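Testura Branch Services
Annual Inspection of Fixed-Income Records and Safekeeping Controls
Checklist with reviewer comments

Location reviewed: Cenduvar office, Investment Accounts
Date of review: Fri 18 September
Reviewer: Madhu Grewal, Internal Inspection
Previous review: January

Purpose of this checklist

This checklist is completed at every office that holds bonds, notes or other rated debt on behalf of clients. It tests whether holdings are recorded correctly, whether credit ratings are kept current, and whether clients are told promptly when the rating on a security they own is lowered. Each item is marked Met, Partly Met or Not Met. Comments are required for any item marked Partly Met or Not Met and are optional for the rest.

Section A. Client holdings

A1. Holdings on the office ledger agree with the custodian statement.
Met.
Comment: The ledger and the statement supplied by Ruiz-Ortega were compared line by line for the last month-end. All 2,790 positions agreed.

A2. Each security is recorded with its issuer, coupon, maturity date and identification number.
Met.

A3. Securities called or matured during the period have been removed from the active ledger.
Partly Met.
Comment: Two matured municipal notes were still shown as active. Cash had been credited to the clients on the proper day, so no client was out of pocket. The entries were corrected before the reviewer left the office.

A4. Unclaimed interest is reported to the operations desk each month.
Met.

Section B. Credit ratings and notices

B1. A current rating is held on file for every rated security.
Partly Met.
Comment: Ratings load overnight through the Studutora system. The load is complete for corporate issuers. For three foreign government issues the rating on file was out of date, and the outlook field was blank. The office had relied on the overnight load and had not run the monthly manual check called for in the procedures.

B2. Rating changes are passed to account officers by the close of the next business day.
Met.
Comment: The reviewer traced a sample of changes from the overnight report to the officers' mailboxes. All were delivered on time. Several officers asked that the message list the affected accounts as well as the security. The request has been forwarded to the Studutora support desk.

B3. Clients holding a security that falls below investment grade are notified in writing.
Not Met.
Comment: The sample contained 54 affected accounts. Letters were on file for all except three. The account officer believed those clients had been told by telephone, but no call notes were found. A telephone call does not satisfy this item. Letters must be sent and copies placed on file.

B4. Notices explain the change in plain terms and do not recommend a purchase or sale.
Met.
Comment: The standard letter is clear. One officer had added a sentence stating that the lower rating was "only a formality." Wording of this kind must not be used, as it may be read as an assurance about the issuer.
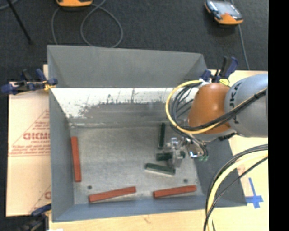 Reading time: 3 minutes

Section C. Safekeeping of paper certificates

C1. The vault log is signed by two employees at each opening and closing.
Met.

C2. Certificates are counted under dual control at least once each quarter.
Met.
Comment: The last count was attended by an employee from outside the department — a good practice that other offices may wish to follow.

C3. Certificates awaiting transfer are logged out and returned within the permitted period.
Partly Met.
Comment: One bearer bond was logged out for redemption and had no return or settlement entry. Proof of redemption was obtained from the paying agent during the visit. The log should be completed at the time the proceeds are received.

C4. Vault combinations are changed when an employee with access leaves the department.
Met.

Section D. Limits and suitability

D1. No managed account exceeds the policy limit for a single non-government issuer.
Met.

D2. Accounts with an income objective are reviewed yearly for credit quality and maturity.
Partly Met.
Comment: Reviews had been carried out, but the form in use predates the current policy and has no space for average maturity. The current form should be adopted at once. Reviews already completed this year need not be repeated, provided that the missing figure is added and initialed.

D3. Exceptions to the rating floor are approved in writing by the branch manager.
Met.
Comment: Approvals were on file and legible. The manager is reminded that an approval lapses after one year and must be renewed if the position is still held.

Section E. Follow-up from the previous review

E1. Staff training on accrued interest has been completed.
Met.

E2. The backup copy of the ledger is tested by restoring it.
Met.
Comment: This item was open at the January review. A test restore has since been performed and the results retained. The item is closed.

Actions required

1. Send written notices to the three clients identified under B3 and file copies. Owner: account officer. Priority: high.
2. Update the foreign government ratings listed under B1 and resume the monthly manual check. Owner: operations desk.
3. Replace the account review form — see D2. Owner: branch manager.
4. Remind vault staff to complete the transfer log on receipt of proceeds. Owner: vault supervisor.

The branch manager should reply in writing to each action, giving the date on which it was or will be completed. Questions about the marking of an item should be sent to Internal Inspection before the reply is filed. A copy of this checklist is to be kept at the office until the next review has been closed.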